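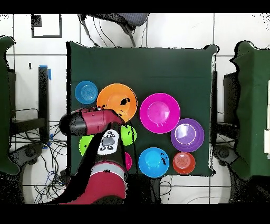
Filed under: Tableware / Plastic / Colour and Stacking

Coloured plastic dishes on green cloth

By Kalliopi Zupan
September 8, 2023

This site uses cookies to remember your gallery settings. Accept | Manage choices

The mixed set catalogued as 2131 consists of 18 pieces: plates, bowls and cups in solid bright colours. Most belong to the Drumis range from Hevach. The remainder are Plarnus pieces, bought to replace items that had cracked or gone missing. The two ranges were sold separately and the sizes do not correspond exactly, although most of the colours are close enough that the pieces pass for one service when laid out together.

The colours are blue, orange, magenta, purple, lime green, red and a pink that is used very little. Blue is the least consistent of them. It runs from a mid blue to a lighter sky blue, and the two should be treated as separate shades when matching replacements. The reds also vary, with one small bowl close enough to orange that it has more than once been put back on the wrong pile. Purple and magenta are easily told apart in daylight, less easily under a warm lamp.

Dark green cloth is used as the ground for all the photographs. Bare white or pale grey table surfaces were tried first and rejected. Pale surfaces reflect into the underside of the rims and make the lime pieces look washed out, and the small blue bowl loses its inner rings almost completely. On green, the orange and magenta pieces separate cleanly. Lime is nearer in hue to the cloth but a good deal lighter, and the edge remains readable. The cloth is a plain cotton by Hägglund, left to hang over the table edge without pins. It creases at the corners and has to be pulled straight between layouts.

Plates are the simplest part of the service to identify. The large magenta plate has a wide flat rim and a paler well, and the purple one follows the same pattern, with a thin white ring where the centre begins. The orange plate is shallower and has a raised rim. A plate with a wide rim is easier to lift from a cloth than one without, and the rim is also the part that shows knife marks last. Fine scratching begins in the well and works outward.

Photographs are taken from overhead. An overhead view gives the diameter of each piece and the arrangement of the rings, both of which are needed for matching. It gives no useful information about depth, and a shallow bowl can be mistaken for a plate if the light is flat. Anyone working from this page should check the depth of the piece in hand before ordering. 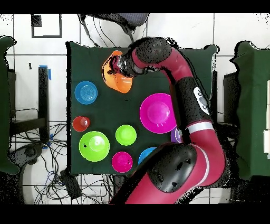

Orange bowl at the top of the table; large magenta plate at centre right, with an upturned magenta bowl on it.

Upturning a bowl on a plate of the same colour is a storage method carried over from the old cupboard labels. It keeps dust out of the bowl and allows a plate to be moved with its bowl in one lift. The drawback is that the foot of the bowl is then uppermost, and a second plate placed on it will rock. Pairs should be kept at the top of a stack or given their own shelf.

Bowls of one size nest the right way up without difficulty. Mixed sizes nest only from large to small, and the smallest bowls should be kept out of the deepest ones. They drop to the bottom and the walls grip, particularly if both were put away damp. A jammed pair can normally be parted by standing the outer bowl in warm water for a few minutes and leaving the inner one dry. Levering with a knife marks the rim and should be avoided – the marks catch on the cloth afterwards.

Cups are rated at 200 ml to the brim. In practice they are filled to a finger below that. They are stored singly or in twos, as taller stacks lean. The red cup and the magenta cup are used as the reference pieces for their colours, being the least faded of the service. When a replacement arrives it is compared with the cup first and with the plates afterwards. A difference in shade is easier to judge on a small curved surface than across a wide flat one.
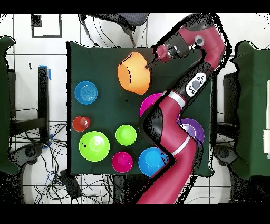 Lime green is stocked in two bowl sizes, and these account for most of the sorting errors in the service. The difference is plain when the bowls are side by side and easy to miss when only one is out. For this reason they are laid next to each other whenever the set is checked. On the cloth the large lime bowl has the small one to its right, with the magenta cup directly below the small bowl, so that there is a cup rim to compare against. The same order is used in the cupboard, read from left to right.

Ridges and rings need a separate note. Several of the blue dishes have concentric ridges inside, and these hold residue more stubbornly than a smooth wall. They should be washed with a soft round brush, turned in the direction of the ridges. Abrasive pads leave a grey bloom on the blue plastic that does not polish out. The smooth pieces can be wiped with a cloth in the ordinary way.

Washing by machine is acceptable on the upper rack. On the lower rack the thinner Plarnus bowls have warped by as much as 2 mm across the rim, enough to stop them nesting. The Drumis pieces are thicker and have kept their shape, although the older orange ones have dulled slightly. Drying is done upside down on a rack, with the cups at the back.

Strong sunlight should be kept off the purple pieces in particular. The rim fades before the centre, and once that has happened the contrast between the two is lost. A closed cupboard is sufficient protection. Clear boxes on a window sill are not recommended.

Outstanding items: a second pink bowl, one lid from the Plarnus range and a closer match for the sky blue. Lids were supplied with the original order and are shelved apart from the dishes. They will be photographed on the same green cloth once the remaining one has been found.

Sign up for the tableware newsletter. One message a month, unsubscribe at any time.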